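Informe de seguimiento a la Fundación Urberg
Proyecto: Lirnudstead, residencia de traducción literaria
Última actualización: julio

Estimada Felicja Kołodziej:

Como pide el convenio, resumo lo hecho con su dinero en el segundo semestre del proyecto. Adelanto que queda algo, circunstancia que en esta casa no se recordaba.

Traducciones
De los 24 relatos previstos para la antología tenemos 12 entregados y revisados. El resto avanza a la velocidad de sus traductores, que es variable. El relato más largo se ha traducido dos veces por un malentendido con las listas de reparto – las listas eran mías – y vamos a publicar las dos versiones enfrentadas. Reto Berchtold, nuestro corrector, sostiene que así parece deliberado. El glosario dialectal llegó a las 200 entradas en primavera y allí sigue, a la espera de que se resuelva la discusión sobre cómo verter las palabrotas del valle. Hay dos bandos y ninguno cede.

Derechos
Los herederos de Aigner firmaron por fin. Pidieron una sola condición, que el apellido figurase bien escrito en la cubierta, y la primera prueba de imprenta lo traía mal. Está corregido. Falta cerrar un relato cuyo titular responde siempre por carta y nunca a lo que se le pregunta.

Residencias
Han pasado por la casa dos traductoras, una del polaco y otra del romanche. Ambas entregaron en plazo y ambas se quejaron de la calefacción, que no entraba en el presupuesto y ahora figura en la partida de imprevistos, con factura. La norma de no pisar la biblioteca con zapatos de calle se cumple mejor que los plazos, y la entrada se ha amueblado en consecuencia: estantería de madera clara y estructura negra, con las zapatillas en la balda de abajo.
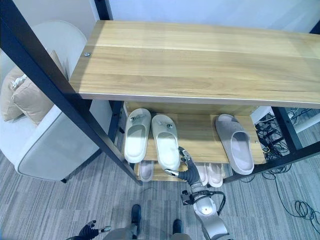
Cuentas
Hemos gastado menos de lo previsto en viajes y más en mensajería. La desviación en maquetación se debe a Prosero, el programa que compramos para ahorrar en maquetación. Solicitamos pasar el sobrante de viajes a imprenta; si hace falta un formulario para ello, le ruego que me lo envíe, porque el que tengo es de la convocatoria anterior y pregunta por el número de fax.

Próximos pasos
– Cerrar el derecho pendiente, o sustituir el relato.
– Desbloquear el glosario, por votación si no queda otro remedio.
– Enviarle las pruebas completas antes de la próxima reunión.

Quedo a su disposición para cualquier aclaración.

La coordinación de Lirnudstead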